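Milterlow Residents' Association
Minutes of the December meeting, held in the back room at Preltthorpe Hall, 7.30pm

1. Minutes of the last meeting
Agreed, with one correction: the hedge trimming bill was for 186 pounds.

2. Accounts
The balance stands at 2,034 pounds. The hall hire is paid up to the spring. Two subscriptions are still owed and reminders will go out. 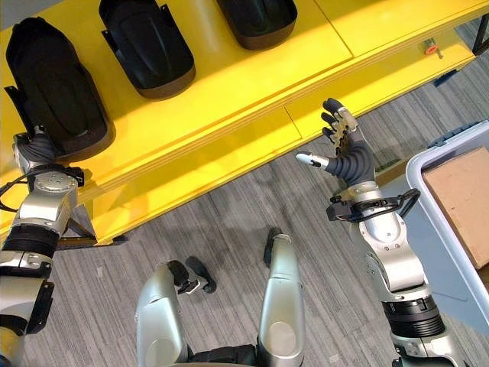

3. Bus service
The 42 will stop running after 6pm from next month. Members from the Letitz Road end said this leaves them with no way home from the late shift. A letter will go to the bus company and the council - draft to be passed round before it is sent.

4. Footpath behind Naciri Close
Still flooding at the lower gate. The council has looked at the drain twice and given no date for the work. To be chased again. 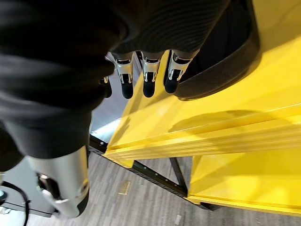

Fingertips and yellow surface, close up.

5. Any other business
The noticeboard lock is stiff and needs oil. A request for a second grit bin at the top of the hill was agreed - cost to be found out.

The meeting closed at 8.50pm. Next meeting at the same time and place.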